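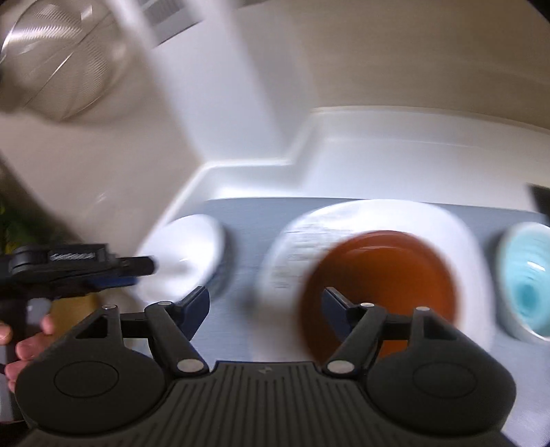
*Bowls and a plate on the gray mat in the sink.*

## From the Kitchen Sink Up

By Ibsa Araya

When we moved into the place on Dunne, the kitchen had 11 inches of clear counter to the left of the stove and not much more to the right of it. I measured, with the tape my uncle gave me, and then I measured again in case I had been holding it wrong. The first thing to go was the dish rack. It was a big wire one that had come with us from the last apartment, and it took up so much room that I was chopping onions on top of a closed drawer with a cutting board balanced across it, which I do not recommend to any of you.

So for a good while now the drying has happened in the sink. A gray mat lies flat on the floor of the basin, the dishes stand on the mat, and the counter stays free for cooking. Several of you asked about this after I mentioned it in the February letter (thank you, by the way, for all the notes about the lentil soup, I am still reading them!), and I promised I would come back to it properly.

The mat matters more than I thought it would. My first one was a Plastus, and a perfectly good mat, but it was thick and quilted and I had it in the sink for one evening before I understood it would never dry out down there. For a sink you want something thin that you can lift with two fingers, rinse under the tap and hang over the faucet overnight. I cut mine down a little with kitchen scissors so the drain stays clear along one side – please check that before you run the water, or you will have a small pond and a floating spoon.

Then there is the question of how to set things down. Bowls go around the edges and plates in the middle, as a rule, though I break it all the time. Our orange-brown bowl usually ends up sitting on a plate because I'm in a hurry, and the plate then needs a wipe with the towel before it goes back on the shelf. Anything small I try to tip a bit so the water can run out from under the rim. The turquoise one has rings on the inside and I love it more than a person should love a bowl. It came from the Flistgate street sale, from a box of odds and ends, and I carried it home wrapped in my scarf.

The strainer gets a hook of its own. Mesh is miserable to dry on a mat, with all those little drops sitting in it, and if you hang it up at the side it takes care of itself and you can grab it when the pasta is ready. I put it off for months, thinking I'd have to drill, and in the end I used a stick-on hook.

The one real drawback is that you can't wash and dry at the same time, at least not in a single sink. I wash in a tub set on the counter, rinse everything over the basin, and put the mat down for the last step. With two of us at the table this is easy. When we had 11 people over for my sister's birthday it was plainly silly, and I spread bath towels on the washing machine and on one of the chairs, and my sister dried the glasses by hand while telling me a very long story about her landlord.

If you have a sink arrangement you're fond of, I'd love to hear about it, and especially from those of you with the old deep basins over in Fullbridge, where I'm told a whole roasting pan will lie down flat. Just reply to this letter and it comes straight to me. I'll put a few of the answers in the next one, next to the rhubarb recipe I owe everybody.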